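Home | Lists | Archive | Search | Help
Flisdale Growers and Packers list
2 min read

Re: Store humidity and weight loss in crates

On the list in July, a member at the Gedel packhouse wrote:

> We log 61 per cent relative humidity at the return duct and
> the cabbage is losing more weight than the sheet allows. The
> Muton controller says the humidifier is running. Is the probe
> wrong, or are slatted crates simply worse than lined ones?

Both are possible, but I would check the probe first. A capacitive probe that has sat in a cold store for 9 months without a salt test should not be trusted at either end of the range. Put it in a sealed jar over a saturated salt solution, leave it overnight at a steady temperature, and compare. If it reads more than 6 points out, replace it. Adding an offset in the Muton menu only corrects it at one point.

The crate question is separate. Slats let air through the stack, so field heat comes out sooner, but the same air carries off water once the crop is at temperature. Fan speed should drop at that stage. Many stores leave it where it was.

Potatoes and leaf crops also want different treatment on display, whatever the crate.

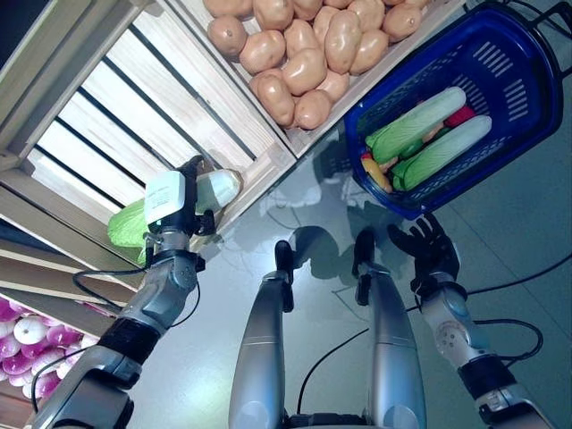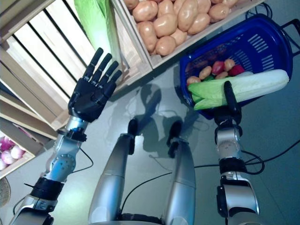
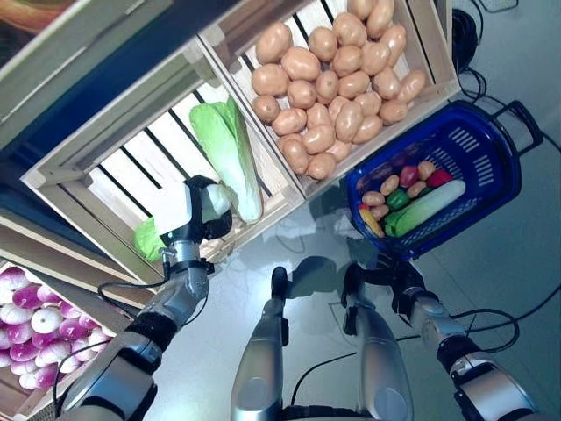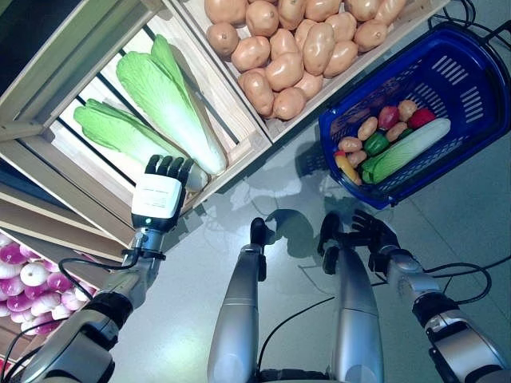
On the duct reading: the return duct is a poor place for a single probe. Air there has already mixed with whatever came through the door. We moved ours at Sibiya to mid-stack height, two rows in from the wall, and the trace became much less jumpy – the door openings still show, but as small dips.

The other thing to look at is the coil. If the evaporator is running well below the air temperature it will strip water faster than the humidifier can put it back, and the controller will report the humidifier as running the whole time. A larger coil with a smaller temperature difference is the proper cure. Ours was quoted at 3,000 fitted, excluding the electrical work. Raising the suction pressure slightly costs nothing and may be enough.

Please post the coil and air temperatures if you have them, with the defrost times.

2 replies | 9 views | Share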